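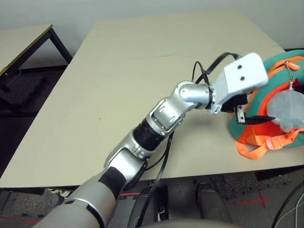 Bianca Furtună asked whether the straps could be taken off the bag before the next group came in, as every school bag she had ever packed had straps and she would sooner see the arms deal with them. The straps stayed on.

Home | Data | Files | Visits | License | Contact

# Sturero open day recordings

This folder holds the recordings and notes from the Sturero open day at the Roseddale site. Visitors watched a two-armed robot work with a child's backpack on a table and could ask for a repeat at any point. Everything was driven by an operator. No learned policy was running during visiting hours.

Card last edited: 04/11/2025

## What the task is

The operator opens the backpack with the two grippers, puts a small soft item in, and closes it again if the session allows. A repeat can stop at any step. Stopped repeats are kept and marked `partial` in the index. Please don't filter them out and then report a success rate for the whole set, which has already been done once in a slide deck from Sirkport.

The bag was placed by hand at the start of each repeat. We didn't mark a start position for it on the table, so its angle varies a good deal.

## Contents

- `episodes/` has one folder per repeat, 605 in total
- `index.csv` lists the repeats with start time, operator code and status
- `notes/` has the typed comments from the visit desk
- `splits/` has the two lists we use ourselves, `man` and `rest`

Man is the name of the operator station, after the label on its case. Files in the `man` list were driven from that station. Files in `rest` were driven from the spare one, which has a shorter reach setting and a different pedal. If your model does much better on one list than on the other, check the pedal signal first. It is inverted in `rest` and we have left it that way.

Comments in `notes/` are as typed. Spelling is not corrected. Names were removed except where the person asked to keep theirs.

## How the demonstration ran

Each group got a short talk and then stood behind the line while the operator ran the task. After that, one visitor at a time could sit at the spare station with an operator alongside. Visitor repeats carry the code `V` in the index. They are slow, and many end early.
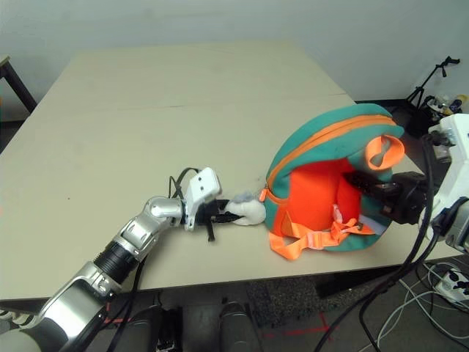 Can the visitor repeats be used for training? They are under the same license as the rest, but we keep them out of our own training runs and only use them to test how a model copes with hesitant motion.

The desk was also asked more than once how long it takes to learn the controls. We have no good figure. Our own operators practiced on boxes and towels in May before moving to bags.

## Known problems

The clock on the right arm drifts against the left. The correction is in `index.csv` under `offset_ms` and has not been applied to the files.

Episode 1681 is a duplicate upload with a wrong number. Episode numbers carry on from an older set, so a high number doesn't mean anything is missing.

Gripper force is clipped at 2000 in raw units. Most zipper pulls hit that ceiling, so the force channel is of little use for the opening step.

There is talking on the audio track from the visitor area. We strip audio from the public copy. If you have the internal copy, do not pass it on.

## Versions

Version 2 replaces the first upload, which had the arm names swapped in the header. Left and right are now from the robot's side. Scripts written for the first upload will still load the files but will read the wrong arm.

## License and contact

Research use only. Cite the folder name and version. Questions go to the Sturero data desk at Roseddale. Include the episode number and the status field, and say which copy you have.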